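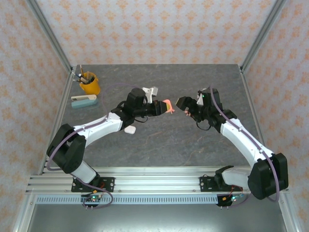 Last changed: Apr 8, 2025

[percombe-paper] Re: Small prints in small spaces

From: Catríona Ó Néill
To: the Percombe papering list

Ward Lambrechts wrote:

> I have a box room with three walls to paper and a fourth that is
> mostly door. My wife wants a small repeat. I say a small repeat in a
> small room gives you measles. The shop in Flerkley sold me a sample
> of something called Delaunay in a sort of salmon and it has been
> taped up by the light switch since October, where it has persuaded
> neither of us. Does anybody have a small damask up on more than one
> wall, and can you still look at it?
>
> Also, what do people put with it? There is a shelf going in at desk
> height and I was told "stone effect", which covers a lot of ground.
>
> Ward

Ward,

Have a look at the picture at the top. Same small orangey-peach motif on the back and both sides, in rows, on a ground that is either off-white or very light grey depending on who you ask and what they paid for it. I don't see measles. Freckles, at worst.

What saves it, I think, is how pale the ground is. The motifs keep their distance from one another, so you get a bit of rest between them. Your salmon sample sounds like the opposite arrangement, and I would take it down from the light switch before it becomes part of the family.

My one warning is the corners. A regular grid like that is merciless. With a big floppy floral you can lose half an inch going round a corner and blame the rose. With rows, the eye runs along the back wall, turns, and arrives at your mistake. There are aluminium posts up the two back corners in the picture, and I must say I envy them. Jasper Peeters did his landing with a strip of plain beading in each corner for much the same effect and has been unbearable about it ever since.

Plumb your first drop, then work outwards from the middle of the back wall so that both sides go wrong equally. Order one more roll than the man tells you. Hanneke De Graaf didn't, and has 3 inches of something else behind her wardrobe.

As for the shelf: the grey top there is the sort of thing I'd go for. Mottled, dark and middling greys, a few thin brownish veins across the centre and over to the right. Slate, or marble, or something doing an impression of one of them — I wouldn't swear to it. The brown in the veins is a help, as it's at least on speaking terms with the peach. A flat cold grey would look like a filing cabinet had wandered in. Arnska do a mottled one by the length, though their idea of "warm grey" and mine have not yet met, so get a sample of that too and tape it somewhere other than the light switch.

Hilde Segers has my spare plumb line if you want it. She has had it for some time.

Catríona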